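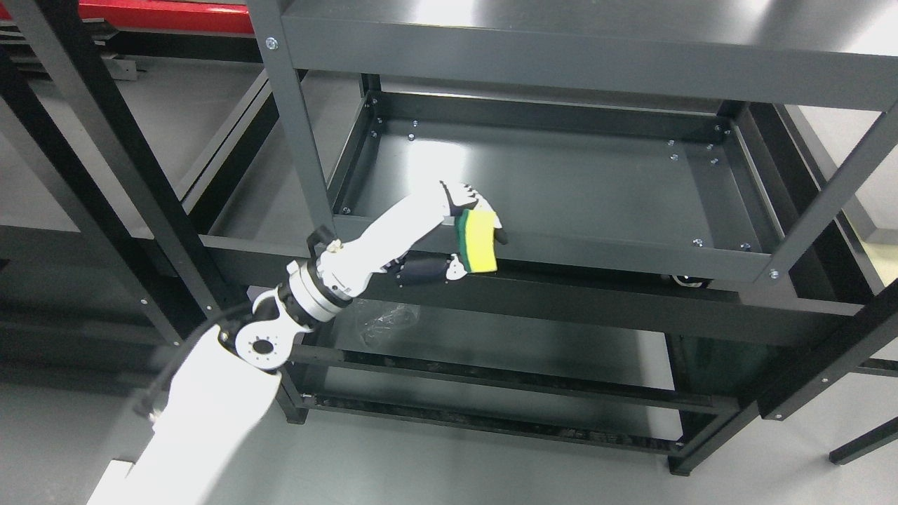 The Cetus arm holding a sponge over the middle shelf at the Viswood robotics club.

November 7, 2022

I popped in on the Viswood robotics club again for this week's page, and I'm happy to report that they've moved on to housework! The project is called Cetus (after the whale constellation, a name that won by a single vote over "Dishy"), and the idea is to have a robot arm and hand pick up a kitchen sponge, carry it and wipe something with it. Sounds simple, right? I thought so too until I watched the students argue for a good ten minutes over how hard you should squeeze a sponge.

Radosław Jasińska, who started the club in March and still runs it, told me a sponge is a rotten thing to give a robot, and he meant that as a compliment to the sponge. It squashes. It springs back. Grab it too lightly and it slides out, grab it too hard and the fingers close up around nothing much. The students have logged 329 tries so far and the hand kept its grip in 126 of them. I said that seemed a bit low and got some very stern looks from the back of the room, so let me add that most of the good ones came in the last fortnight.

There are two jobs on the go. One is shelves, with the arm bringing the sponge in between two levels of a metal unit without knocking the posts, and the other is dishes, or one dish anyway, a pale pink plate laid flat on the table.

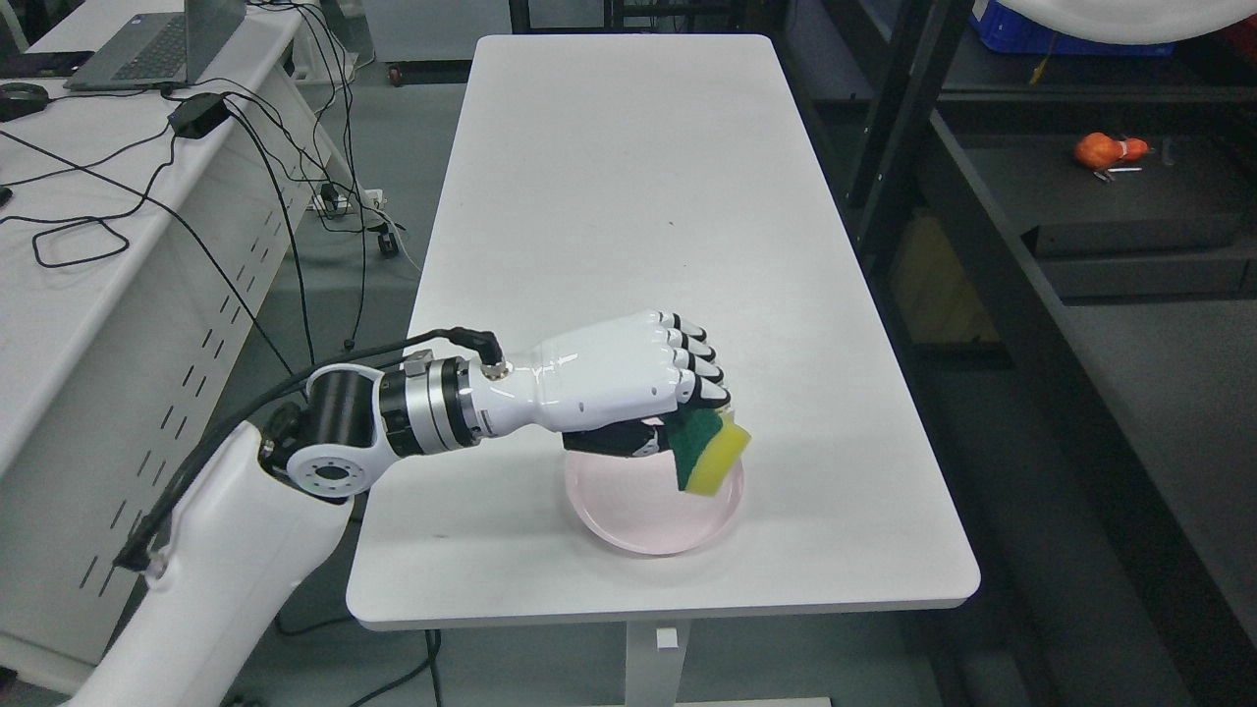

The plate is my favourite, I have to say. It's such a homey thing to find next to a laptop and all those cables, and it's the harder of the two jobs by the students' own reckoning (the shelf doesn't skate away when you lean on it). They want the hand to come down over the plate, press just enough and follow the rim all the way round. So far the rim is giving them grief, and there's a whole page in the club notebook about what angle the wrist ought to be at. I was allowed to read it. I understood the drawings.

All of this is headed for the Štěpánek Cup, the student competition Viswood is entering for the first time. Teams get 10 minutes to do a household chore of their choosing, and the club needs a score of 80 to make the second round. Grakberg, the hardware shop on the corner, is paying the entry fee and has thrown in a box of sponges, which may have to last them a while.

New members are welcome, and you don't need to know any programming to start. Ask for Radosław at the front desk and he'll find you a spot.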